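The Standing Ovation Problem

By Gemma Caputo

The new play at the Guillot got to its feet before the actors did. I was there on a Monday in December, and the front rows were up while the last line was still hanging in the air. My neighbor clapped with his coat already on.

The theater says 4,000 people have seen Hurkomham since it opened, and that most nights end this way. I don't doubt it. I do doubt what it tells us. Siriporn Saengthong's script has one terrific scene, a phone call between two sisters, and then a long second act that keeps explaining it.
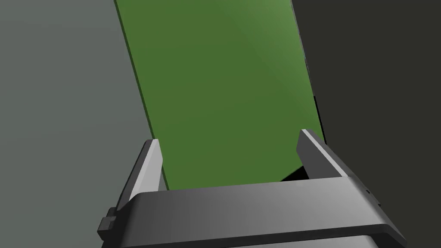
A tilted green panel against gray-green, computer rendering.

Director Sakda Thongsuk told me the explaining is deliberate. "People come in tired," he said. "I want them to get home with the story." Fair enough, but I got the story by intermission.

Four more towns are booked for spring, starting with Fornham, where the hall seats 800. The sisters' kitchen table will look very small in there. Jintana Sombatkul, who plays the older one, barely raises her voice all evening, and it's the best thing in the show. I'd hate to hear her shout.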